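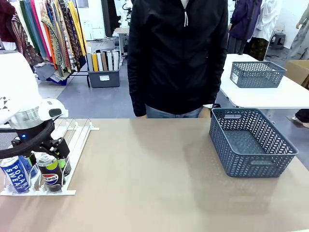

Gripper over the can rack at the Stavalbridge bench.

Fixing a cable snag on a can-picking arm

If your arm stops dead over the rack and throws a force fault, check the wrist cable before you touch a single line of code! I lost most of an afternoon in May to this one, and the fix is so satisfying that I want everyone with a similar setup to try it.

Our fault went like this. The arm reached for the Pepsi, closed its fingers, lifted, and tripped at 38 percent of the path. Same spot every run. Suqin Xiao suspected the force limit and I blamed my own waypoints (usually a safe bet). Then Malte Dreßler played the log back slowly and saw the wrist torque climbing well before the stop. The cable loop was catching on the rack divider and pulling tight as the wrist turned.

What you need: a soft hook-and-loop strap, a marker, and a second person at the stop button.

1. Stop the arm and keep it stopped while your hands are near the wrist. People standing at the table step back before it is enabled again.

2. Put the arm in hand-guiding mode and turn the wrist slowly through its whole range. Watch the loop the entire time, especially low down by the cans.
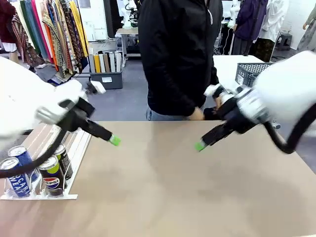 3. Do the same for the other arm if you run a pair. Ours share one table, and a cable that hangs clear with one arm parked can behave very differently once both reach in.

4. Mark the cable where it sags most. Strap it to the forearm there, leaving some 55 mm of slack for the wrist. Too tight is as bad as too loose – you'll get the same fault from the other direction.

5. Run the pick at low speed with the rack empty, then with cans. Leave the force limit alone! It did its job, and raising it would have hidden the snag until a connector tore.

6. Look over the jacket of the cable for nicks. Rawiri Hoani found 2 on ours, so we swapped it.

Full-speed picks come last, once the torque trace stays flat through the turn. Save that trace next to the old one – the difference is lovely to look at, and it gives you something to compare with if the fault ever comes back.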